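Brunbridge Tabletop Objects – README

This folder holds the notes and object list for the Brunbridge tabletop set. It covers ordinary household things placed on a beige table: bottles, balls, bags, cardboard tubes, stands. The set was put together over the winter and last changed in August.

Contents

objects.csv – 112 rows, one per object, with colour, material and a short name
layouts.csv – 56 table layouts, listing what stands in the back row and what lies in front
notes.txt – corrections and odd cases

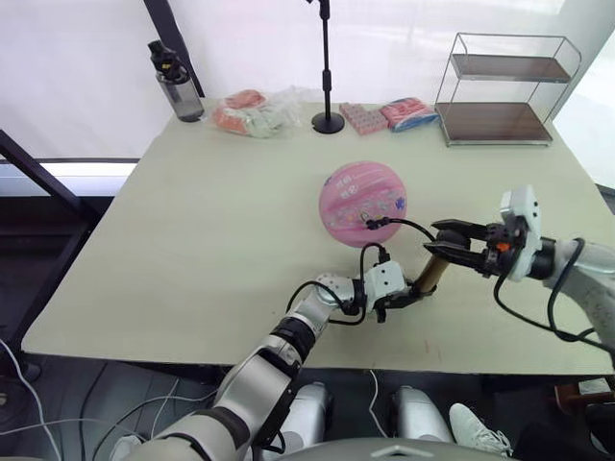 Wendelin Riedl
Object list and layouts, Brunbridge

The layout with the pink ball is a typical one. The ball is glossy, with pale cartoon decorations, and is listed under "ball, printed". The short brown cardboard tube is "tube, short". In the back row are the grey bottle with the black flip-top cap, a clear bag of packaged items and the microphone stand with the round base.

Naming

Colour names are everyday ones. Translucent grey is entered as grey. Clear bags are listed as a single object whatever is inside them, and the contents go in the remarks column – they are not itemized.

Known problems

Rows 91 to 94 of objects.csv have the material left blank. Bags slump differently each time they are set down, so a bag's outline shouldn't be used to match it between layouts. Lengths are in millimetres, except in the older Katiyar rows, which are still in centimetres.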